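Re: second bench, what do we need to order
October, 9:40 am
Posted by: Mirna bench budget

Quick one before the purchasing cutoff at noon, sorry for typos.

> Can somebody confirm what's left in the Mirna line and
> whether the Preltix quote includes spare fingers? Also do we
> realy need to rebuy all the kitchen stuff for the second
> bench or can the two benches share. Holanda is asking.

Left in the line: 500, after the felt and the shelf. Not a lot.

Preltix quote: no spare fingers. They're extra, 198 a pair. I'd get one pair now and push the second to next quarter. Lead time is 24 days either way so somebody has to say yes today.

Sharing the kitchen stuff: no. Tried it at Porkwood, half the morning went on walking plates between rooms. Props are cheap next to the arms. Put down roughly 200 for a full second set, less if the thrift store has mugs. Doesn't have to match, different colors are better for us anyway.

What to copy is whatever is on bench one now. Dish rack and plates, mug tree, basket, corn, bell, toaster oven, bread box. Toaster oven is the only one I'd buy new. Skip the mesh cabinet for the moment, nothing on the task list til winter needs it. 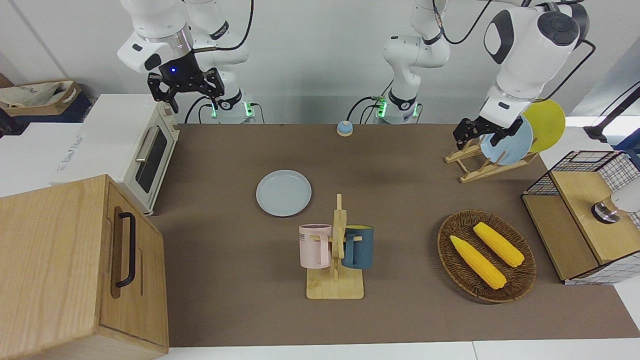 Bench one, left arm on the blue plate in the rack.

Same brown felt please, and order it long enough to cover the whole top. Cables: can Holanda check if we have enough in the drawer before I add a line for them.

So fingers plus props comes to 398, leaves us 102 for shipping and whatever I forgot. If no objectons by 11:30 I'm sending it in.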